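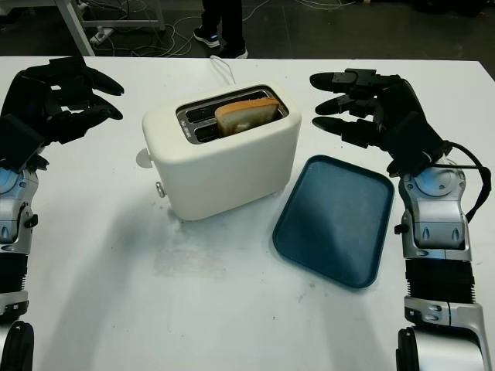
The two-slot toaster is enough

Every few years somebody decides the toaster needs improving. We get four slots, then six, then a screen, then an oven that also makes toast, badly and in twice the time. I have owned most of these. I am back to a plain two-slot with one knob and one lever, and I think most households should be too.

Start with space. My counter in Nosham is short, and anything that lives on it has to be used every day. The toaster oven I bought in August was used for toast and for nothing else, and it took up the spot where I cut bread. A two-slot fits against the wall with room left over for a tray. I keep the tray next to it all the time. The toast goes straight onto it, then butter, then the table. Crumbs go on the tray and the tray goes in the sink.

People say two slots are too few for a family. There are four of us, and we have never all sat down to toast in the same minute. One person wants it at seven, another at twenty past, and a third wants a single slice and leaves the other slot empty. A four-slot would spend most of its life half used.

Then there is the knob. The Grekoveck I gave away had settings for bagels, waffles, frozen bread, gluten-free bread and something called artisan. The manual ran to 286 entries in the index. I used one setting, and I had to press three buttons to reach it. A knob stays where you left it.

I will grant one complaint. Many two-slot models are too shallow, and a tall slice from a good bakery loaf stands up well past the rim. The top inch stays pale while the bottom browns. You can flip the slice and run it again for a short time, or you can cut the loaf shorter. Makers could fix this by making the slots deeper, and I would pay more for that than for any screen.

I would also pay for a longer cord. Mine decides where the toaster goes.

My sister-in-law in Badau paid a lot for a Guerreiro with a glass side so she could watch the bread brown. She watched it for a week. The glass is now covered in crumbs and she is asking me which one I have.

Buy the small one, empty the crumb tray when you remember, and spend the difference on better bread.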